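Pimodar Swab Reader: Set-up and Use
Section 7. Checking painted toys and glazed crockery for lead
7 min read
66 shares | 2 comments

Text: Cyrill Prantl. Checked by Damian Danzer. Revised 3 August 2020.

This section covers the first set-up of the reader and the routine check of painted or glazed goods before they are put on sale. It applies to readers supplied by Nidville with the Thaler cradle. Readers supplied without a cradle are covered in Section 4.

The check is a screen. It shows whether lead can be picked up from the surface of an item by a damp swab. It does not measure the total lead in the paint or glaze, and a clear result must not be used on a label or in an advert as proof that an item is safe.

7.1 Before you start

Check the contents of the carton against the packing slip. The carton should hold:

- the reader, with the lens cap fitted
- the Thaler cradle and two clamp screws
- one sealed pack of 34 swabs
- one bottle of wetting fluid
- the grey reference card, part 2482
- mains lead and plug adaptor
- result labels, on a roll

If the seal on the swab pack is broken, do not use the swabs. If the reference card is creased or marked, order a new one by its part number. The reader cannot be set up with a photocopy of the card or with the card from an older model, which has a white border.

CAUTION. Keep the wetting fluid away from children and from food. Wear the disposable gloves whenever a swab is out of its sleeve. Wash your hands after removing the gloves.

CAUTION. Do not sand, scrape or chip an item to get a better sample. Dust from old paint may contain lead and is easily breathed in or carried home on clothing.

7.2 Setting up the reader

1. Place the cradle on a flat, level surface out of direct sunlight. The rubber feet go down and the open end faces you.

2. Slide the reader into the cradle until it clicks. Fit both clamp screws and tighten them by hand. Do not use pliers.

3. Connect the mains lead. The lamp on the front shows amber during warm-up and green when the reader is ready. Do not press any key while the lamp is amber.

4. Remove the lens cap and store it in the clip on the back of the cradle.

5. Insert the grey reference card, printed side up, and press SET. The reader takes three readings of the card and shows PASS or REPEAT.

6. If REPEAT is shown, take the card out, wipe it with a dry lint-free cloth and go back to step 5. If REPEAT is shown a third time, clean the lens as set out in 7.6.

7. Return the card to its envelope. The card fades in daylight.

Note: The reference step must be done at the start of each working day, and again if the reader has been moved to another room.

7.3 Connecting to Stustus

The reader can be used on its own. If it is connected to the Stustus record program, each result is stored with the time, the batch number of the swab and the item number you have entered.

1. Install Stustus on the shop computer before plugging in the reader.

2. Plug the data lead into the socket marked D. The socket marked S is for service use only.

3. Open Stustus and choose Add Reader. Type in the serial number from the underside of the cradle, including the letter at the end.

4. Choose how items are to be numbered. The setting cannot be changed once the first result has been saved.

5. Print a trial label. If the text runs over the edge, choose Narrow Roll in the print settings.

Note: Versions of Stustus issued before April do not store the swab batch number. Update the program before taking any result that you may need to show to a trading standards officer or to a supplier.

7.4 Taking a sample

Choose the part of the item most likely to be handled or mouthed. On crockery, sample the surface that touches food, and sample any raised or painted rim separately. Where an item has several colours, take a swab of each. Red, orange and yellow coatings should be done first.

1. Wipe loose dirt from the item with a damp paper towel. Put the towel in the waste bag. Let the surface dry.

2. Put on a fresh pair of gloves.

3. Tear the swab sleeve at the notch and pull the swab out by its stem. Do not touch the tip.

4. Put two drops of wetting fluid on the tip. Wait until the fluid has soaked in.

5. Rub the tip over the chosen area with light, steady pressure for 66 seconds. The reader has a timer: hold down TIME until it beeps, then release. Turn the swab slowly so that the whole tip is used.

6. Place the swab in the slot with the tip pointing away from you and close the cover.

7. Press READ. Do not lift the cover until the result is shown.
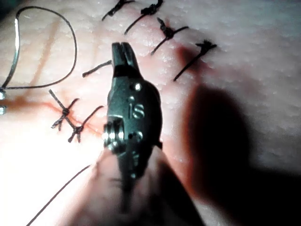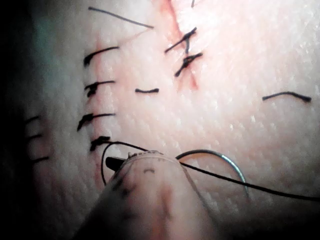
7.5 Reading the result

CLEAR. No lead was picked up. Record the result and move on to the next colour or part. All parts must read CLEAR before the item as a whole is recorded as clear.

TRACE. The reading is above the blank level but below the alarm level. Repeat the check on a fresh area with a new swab. Two TRACE readings on the same item are to be treated as HIGH.

HIGH. Lead was picked up. Put the item in a sealed bag, mark the bag with a red label and keep it away from stock. Do not return the item to the person who brought it in without telling them the result in writing.

VOID. The swab was too dry, too dirty or not fully seated. Discard it and start again from step 2 of 7.4.

Note: Strongly coloured paints can stain the tip. If the tip has taken on the colour of the item, the reading may be false in either direction. Record it as VOID even if the reader shows another result.

Where a HIGH result is found on one item from a set, withdraw the whole set. Where it is found on new goods, withdraw all stock with the same batch mark and contact the supplier. Quote the item number, the swab batch and the date of the check. A sample should go to a laboratory before any claim is made about the goods in public. Swab results alone do not show that a legal limit has been broken.

If goods from the same batch have already been sold, write down the dates of sale and the number sold before contacting the supplier. A notice to customers should carry the name of the product, the batch mark and where it can be found, the dates between which it was on sale, and what the customer should do with it. Do not ask customers to test goods at home with swabs from the pack.

7.6 Cleaning and storage

1. Switch the reader off at the wall and take out the plug.

2. Take a lens wipe from the lid pocket and pass it across the lens once, in one direction. Use a second wipe if marks remain. Do not use window cleaner or spirit.

3. Wipe the slot with a dry cotton bud.

4. Fit the lens cap and close the cover.

Used swabs, gloves and towels go in the waste bag supplied. Close the bag at the end of each day. Ask the local council how it wishes the bags to be handed over, as this differs from one area to another.

Store unopened swabs in a dry cupboard. Swabs past the date on the sleeve will read VOID or, in some cases, CLEAR when they should not. Throw them away.

7.7 Faults

Lamp stays amber. The room is too cold, or the cover is not closed. Close the cover and wait. If the lamp is still amber after a restart, return the reader.

Lamp flashes green and amber. The clamp screws are loose and the reader is not level in the cradle. Tighten both screws and repeat the reference step.

Every reading is TRACE. The wetting fluid has been contaminated, usually by touching the bottle tip to an item. Open a new bottle. Repeat all checks made with the old one.

Stustus shows "Reader busy". Another copy of the program is open. Close both and start again.

No label is printed. Check that the roll has been loaded with the shiny side facing the roller. The result is still saved and the label can be printed later from the Records page.

For faults not listed, note the serial number and the last message shown, and contact Nidville service. Do not open the reader case. Spare swabs, fluid and labels are listed in Section 9.

Share this page | Comments (2)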